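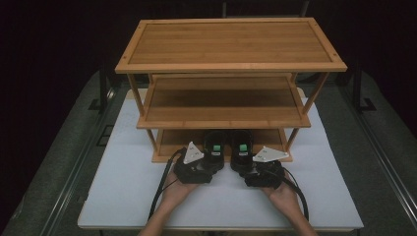
Pletstead räumt den Eingang auf: Schuhregale für das Gemeindehaus

Pletstead, Juli 2026. Wer das Gemeindehaus in der Clistach betritt, stolpert bisher oft zuerst über Schuhe. Straßenschuhe sind im großen Saal seit der Erneuerung des Bodens nicht mehr erlaubt, und abgestellt wird bislang, wo gerade Platz ist. Zum Herbst soll sich das ändern. Der Hausverein schafft für den Flur 30 Schuhregale aus Bambus an, jedes mit drei Ebenen.

Die Wahl fiel auf ein schlichtes, helles Modell mit dünnen, runden Beinen. Es ist leicht genug, um bei Veranstaltungen zur Seite gestellt zu werden. Geliefert werden die Regale von der Möbelhandlung Tang aus Brumville, die auch schon die Garderobenhaken im Obergeschoss gestellt hat. Die Kosten liegen laut Verein bei 2746 Euro, 400 Euro davon stammen aus dem Erlös des Frühlingsbasars.
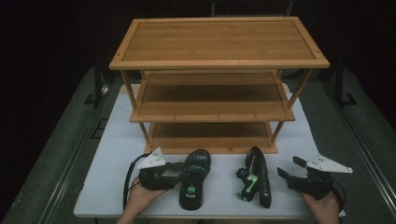 Dreistöckiges Bambusregal, davor zwei Sandalen.

Wanting Ren, im Verein für die Ausstattung zuständig, hat auch die Ordnung im Flur neu geplant. Die Regale kommen an die lange Wand gegenüber der Teeküche – dort, wo bisher die Prospektständer standen. Nasse Schuhe und Stiefel bleiben auf den Gummimatten neben der Tür. Alles andere gehört auf die Bretter, immer paarweise und mit der Spitze zur Wand. »Die Kinder hatten das nach einem Nachmittag begriffen«, sagt Ren. »Bei den Erwachsenen rechne ich mit etwas mehr Zeit.«

Die untere Ebene ist für die Kindergruppen reserviert, damit auch die Kleinsten ohne Hilfe an ihre Sachen kommen. Auf den beiden oberen stellen Chor, Gymnastik und die Kurse am Abend ihre Schuhe ab.
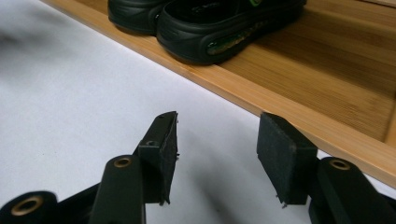 Leichte Schlupfschuhe für den Saal darf man künftig auch dauerhaft im Haus lassen. Sie müssen mit Namen versehen sein und werden vor den Sommerferien wieder mitgenommen. Was dann noch steht, wandert in die Fundkiste im Keller.

An vollen Tagen kommen bis zu 200 Besucher ins Haus. Für solche Termine bleibt der Nebenraum als zusätzliche Ablage geöffnet. Aufgebaut werden die Regale im September, vor dem Beginn der neuen Kurse. Der Flur ist an diesem Tag gesperrt, der Zugang zum Saal führt über den Hof.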